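Progress report to Amham, second period
Gripper comparison on the two-arm sorting table
Prepared by Usman Yousafzai and Khurram Niazi

Work in this period covered the first direct comparison of the Zollora and Grosura finger sets. Both sets were run on the same pair of arms, with the controller settings agreed in October left unchanged.

The test task remains the sorting of spoons into bins. Spoons were kept as the test item at the request of the Usmani kitchen, where thin handles have been the main cause of failed grasps. Each finger set completed 22 sessions. Jawad Farooqui ran the sessions and Saqib Khattak reviewed the logs.

The pointed fingers performed better on single spoons lying flat. Crossed spoons remain difficult for both sets – the second spoon is often dragged when the first is lifted. Grasp force was lowered in 3 sessions to study this, and the results are not yet conclusive.

Two items are behind schedule. The replacement wrist cables arrived 13 days late, and the written calibration procedure is still in draft with Daniyal Malik. 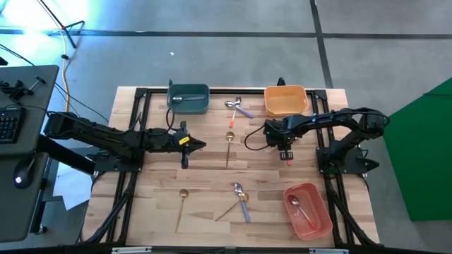
Will the delay to the cables affect the final delivery?

The final delivery date stands, as the lost time will be taken from the reserve set aside for repeat sessions.

In the next period the team will repeat the overlapping-spoon sessions with both finger sets and submit the calibration procedure for review. No change to the approved budget is requested.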